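An evening at the Dredham police open house
Posted in: Out and About, April

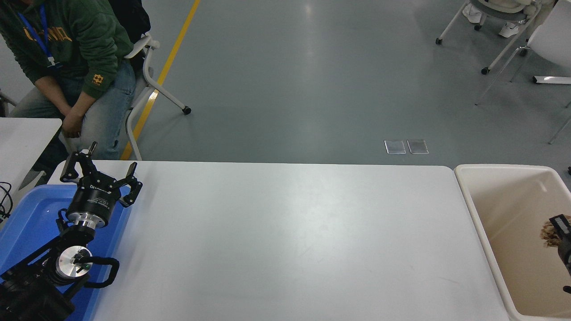 I went to the open house at the Dredham police station mostly because I'd had my mail stolen in the winter and wanted to ask somebody what had become of my report. It's a low brick building behind the bus lot, and I have driven past it for years without ever going in. They opened the doors at 5 p.m. and by quarter past there was a line for the fingerprint table, kids mainly, and a lot of ink on a lot of sleeves. I put my bag down at the end of a long white table, a bit scuffed, the kind you find in every public building I've ever set foot in, with a beige bin at the right-hand end, and filled in my visitor form there. Then I got my sticker and joined the first tour.

The tour went front desk, records, evidence, holding cells, dispatch. Our guide was an officer with a very dry way of talking who told us right off that there would be no pictures in records or dispatch, and that anyone who leaned on the red button by the elevator would be meeting the rest of the shift. (A boy behind me leaned on it. It was the light switch.)

Records was the part I'd come for. I had pictured rows of filing cabinets, and there are still a few, but most of it is a counter, two clerks and a very loud printer. One of the clerks explained how a stolen mail report gets handled, and I learned that I'd done mine wrong! I had called it in and left it there. What you want is the report number, in writing, and then you send that number to your bank and to the credit bureaus yourself. The station doesn't do it for you. She looked mine up while the group moved on without me, printed me a copy, and charged me $2 for it, which seemed fair. It's still open, by the way. Someone had added a note in February that I never heard about.

I caught up with everybody in evidence. You only get to stand in the doorway, behind a half-height gate, and look in at the shelves. It smells like cardboard and old bicycle. There were bicycles, too, hanging from hooks along the back wall, and our guide said they end up at auction if they aren't claimed. He said the thing people most often fail to do is write down a serial number, so of course I came home and went out to the garage with a flashlight. Mine is under the pedals, upside down and full of mud.

The cells I could have skipped. They're small and very clean and the door makes exactly the noise you expect it to. A few people took turns being shut in and laughing about it, and I went and read the bulletin board.

Dispatch was the best stop by a mile. We stood behind glass, and there were 2 people on shift, each with a bank of screens and a big mug of something. They had switched over to a new call system called Undulov last fall and the supervisor who talked to us was pretty frank about how the first weeks went – a lot of sticky notes, she said. They take 200 calls on a busy day. A good chunk of those are pocket dials, and her one request was that if it happens to you, stay on the line and say so. If you hang up, they have to call you back, and sometimes send a car.

Back in the main room there was coffee from Zamudio, the bakery on the corner, and a tray of those little orange rolls that were gone before I got near them. The lock people, Stukorar, had a stand with mailboxes on it, the heavy kind with a slot and a key. I asked the price and it was $70 without the post. I've been thinking about it ever since, and I measured the spot by the driveway this morning.

If you go next time, park on the street side. The bus lot gets locked at 8 and I only just made it out.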